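A Saturday at the Skirklow open workshop, Ikthorpe

I had been wanting to see inside Skirklow for years. My sister gets one of their boxes every birthday from an aunt who refuses to buy anything else, and they always arrive so well packed that she feels guilty opening them. So when the card came through the door saying they were doing an open day in October, with tea and a go at packing your own box, I was on the early bus with my coat still half buttoned!

The building is easy to miss. You go down the lane behind the old Surkau bakery, past the bike racks, and there's a green door with a bell that doesn't work. Knock hard. Wayne Lavoie let us in and gave us the short version of the history while we took our coats off: they started in a spare bedroom, moved twice, and now send out 400 boxes in a good week. The week before we came it was 385, and he seemed a bit sore about the missing ones.

First stop was the ribbon shelf (I could have stayed there all morning), then the paper. They buy their tissue in flat sheets and crumple it by hand, and there is a right way to do it. You pinch the middle, pull it through your other fist and let it open up again. Mine looked like a used napkin. A girl next to me got it first time and was very gracious about it.

Then we went through to the soft things, my favorite part by a mile. A brown table up against the wall, and on it a jumble of plush and sponges and fuzzy bits in every color you'd put in a baby's room. Light blue, yellow, lavender, pink. I wanted to squeeze the lot.

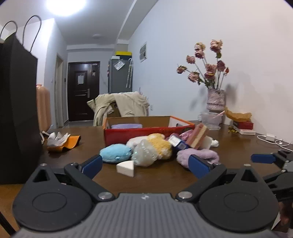

Soft things and wrappings on the table, with a big black paper bag at the left.

The game was to make one nice gift out of the jumble. You get ten minutes, and you start by pulling things out by feel and not by color, so the squashy things go together and the flat things go together. Ariel Padilla showed us the order. Anything folded goes in the bottom of the box, and the round shapes go around the sides where they hold each other up. Small flat things like a makeup sponge get tucked in last, down the gaps. If you put them in early they vanish and somebody finds them in March.

I was very taken with the cardboard box with the red front and the orange rim. There was a lavender cloth folded up inside it and the two colors together were so cheerful that I've since repainted a drawer. (Half a drawer. I ran out of orange.)

The other thing I learned is that fuzzy pieces need a firm neighbor. Put two fluffy things side by side and the box goes baggy. Put a fluffy thing next to something with a bit of shape and it all sits up nicely. I tried this at home with the scarf drawer and it really does help – my husband noticed, and he doesn't notice curtains.

There was plenty of talk at the table about pouches. I'm a pouch person. Give me anything with a drawstring or a bead on it and I'll find a use for it, and I had my eye on a purple woven one the whole time. Next to the fluffy headband with its knot it made a lovely pair, and I'd have been happy with only those two. The block that looked like a slice of cake, reddish brown with a cream stripe, made me hungry enough to go and find the tea.
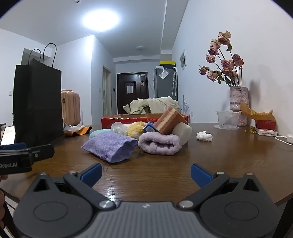
Divina Mangubat wrote to me after I posted the first half of this, to say that she always puts the pouch in empty and lets people fill it themselves, and that a stuffed pouch only makes the lid bulge. I've gone back and forth on it. I like finding a little something inside, but she has wrapped many more presents than I have, so I'm going to try it her way at Christmas.

Tea was in the back, with lemon cake and a very good ginger thing that went too fast. There were 33 of us on the morning visit, which is plenty for the size of the place, and the line for the ribbon cutter got long. If you go, do the ribbon first or leave it until people are eating.

The next open day is in spring, on a Saturday again. Ask for the ginger thing early.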